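Durdale clear topping containers

Item 41. Sold singly or in cartons of 30.

Durdale containers hold buns, patties, leaves and slices on the counter while burgers are being put together. The plastic is clear on every side, so whoever is building can check what is left without lifting anything. Choose open or divided.

The Prelden tray and its paper liners are sold separately. Liners come in packs of 100.

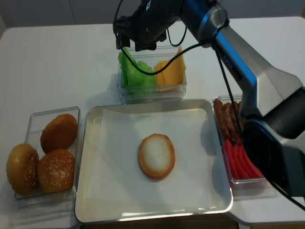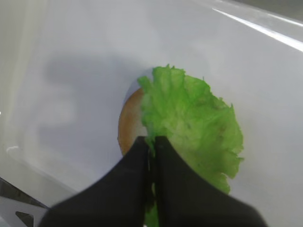

A bun, lettuce and the start of a burger.
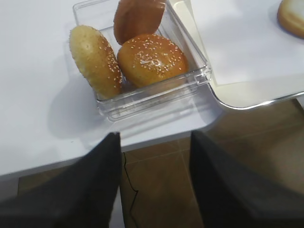 Washing is simple. Take out any food, rinse in warm water and use the top rack of the dishwasher – no scouring pads, as they dull the walls. Buns go in the open container, where three can lean against each other and the sides, and the divided one takes lettuce on the left with cheese slices standing up on the right. Dry both fully before stacking.

Lids are not included. The January batch of lids from Sayce fits the open size only. Replacement dividers ship in 17 days.

For carton prices write to Luuk Maes at the Punus order desk.

Page updated May 2023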